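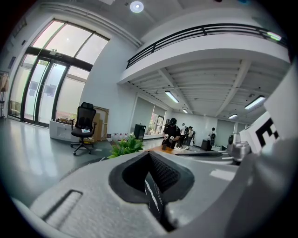

Complaints about cold reception areas usually reach Prakash Thampi in the form of a request for a bigger heater. Thampi has worked as a building services engineer for most of his career and now runs the small section at Grernier that looks at air leakage in offices and public buildings. The request is seldom granted in the form it arrives. At the Semwal building in Breltus, where we met, the ground floor has white walls, a grey floor and a tall glass entrance with dark metal frames and a row of large windows over the doors, and he started with those upper windows. "People look at the doors, as the doors move," he said. "The glass above them is just as much a part of the problem. You have a tall cold surface and the air next to it falls down it all day, whether anyone comes in or not."

The technical name for this is downdraught. Air in contact with cold glazing loses heat, becomes denser and sinks, then spreads across the floor at ankle height. Its speed depends mainly on the height of the glass and on the difference between the surface temperature and the room temperature. A short window produces very little. Glazing that runs uninterrupted over a storey and a half can produce a stream that is felt several metres into the room.

Thampi separates this from infiltration, where outside air enters through gaps and open doors. The two feel much the same to a person at a desk. They are measured differently and they are cured differently, and he regards mixing them up as the most expensive error in his line of work.

"I have seen seals replaced twice on doors that had nothing wrong with them," he said. "The draught was coming off the glass. The second set of seals was very good. It made no difference at all."

The first test is a smoke pencil held near the floor, with the doors shut and the ventilation off. If the smoke drifts inwards from the foot of the glass along its full width, he suspects downdraught. If it jets from particular points, usually the meeting edges of the doors or the threshold, he suspects leakage. A surface thermometer on the inner pane gives a second opinion. He prefers to do this early, at six or so in the morning, when the sun is off the building and the heating has not been on for long.
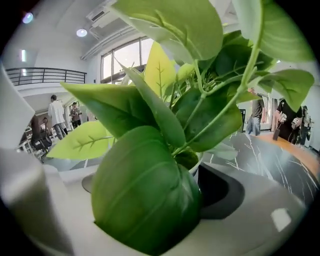 The next step is a record of how the doors are used. Kristaps Urbonaitė, who manages the Semwal building, kept one for him last winter with a contact switch and a logger. On the busiest day the doors opened 653 times. Thampi found the total less useful than the length of each opening.

"The number sounds dramatic, but most of those were short," he said. "What mattered was the tail. The controller was holding the doors open for a good while after the person had gone through, and at lunchtime the next person arrived before they had shut. So for part of the day you didn't have a door. You had a hole."

Urbonaitė remembers it less as a discovery than as an argument. The hold time had been lengthened some years earlier after complaints from people with prams and trolleys, and he did not want to reverse a change that had been made for good reasons. "I was told it would be a small adjustment," he said. "In my experience a small adjustment to a door produces a large number of emails."

They settled on a compromise. The old controller was replaced by a Juvex unit that can use different hold times at different hours, with a long setting available from a push pad for anyone who needs it. The standard setting is now three seconds. Urbonaitė received two emails, one of which concerned the car park.

I asked Thampi whether a draught lobby, with an inner and an outer set of doors, would be the more orthodox answer in most buildings. He agreed that it would, provided it was deep enough. The principle is that one set closes before the other opens. A person walking at normal pace covers a short lobby in a couple of seconds, so both sets stand open together and the lobby becomes a corridor for the wind. He has measured lobbies in other buildings where the saving was too small to separate from the error in the instruments.

He is equally cautious about warm air curtains over doors. A well set curtain with enough velocity to reach the floor will reduce the exchange of air. One that is undersized, or aimed badly, heats the top of the doorway and lets the cold air in underneath. "Put your hand down by the threshold," he said. "If your hand is cold and your head is hot, the unit is heating the ceiling and the street."

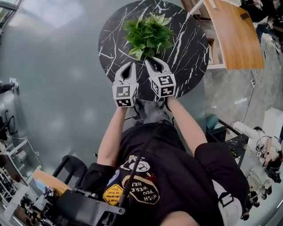

For downdraught itself the usual remedy is heat at the foot of the glass. A trench heater set into the floor sends up a column of warm air that meets the falling cold air and turns it back. The output has to suit the height of the glazing, and Thampi works from a figure for each metre of width, starting at some 200 watts and adjusting for the glass specification. He would not give a rule for general use. Replacing single or early double glazing with better units raises the inner surface temperature and may remove the need for a heater, though the cost is much greater and the frames often have to be changed as well.

Frames were a subject he returned to more than once. Metal conducts heat well, and a frame without a thermal break can be colder than the pane it holds. He has found condensation on the frames of doors where the glass was clear, with water collecting at the threshold and swelling the floor finish next to it. The repair orders in such cases tend to say "leak", and a roofer or a plumber is called out first.

Where there is no money for any of this, he moves the desk. A reception point placed directly in line with the doors gets both kinds of draught. Shifting it to one side, and putting a solid screen down to floor level between it and the glass, can be done in a morning. The screen must reach the floor. A gap under it lets the cold layer through at the height where feet are.

Temperature readings are also worth checking before anyone spends anything. Thermostats are commonly fixed at chest height on an inside wall, where the air is mixed and comfortable. Thampi takes readings at ankle and head height and compares them. A difference of more than three degrees between the two is enough for most seated people to complain, even when the thermostat shows the set temperature.

Urbonaitė now does these readings himself, in September and again once the heating has settled. He keeps them in a spreadsheet along with the hold times and the dates of seal inspections. The brush seals at the threshold wear fastest on the side nearest the car park, and he has a replacement strip on order for that leaf.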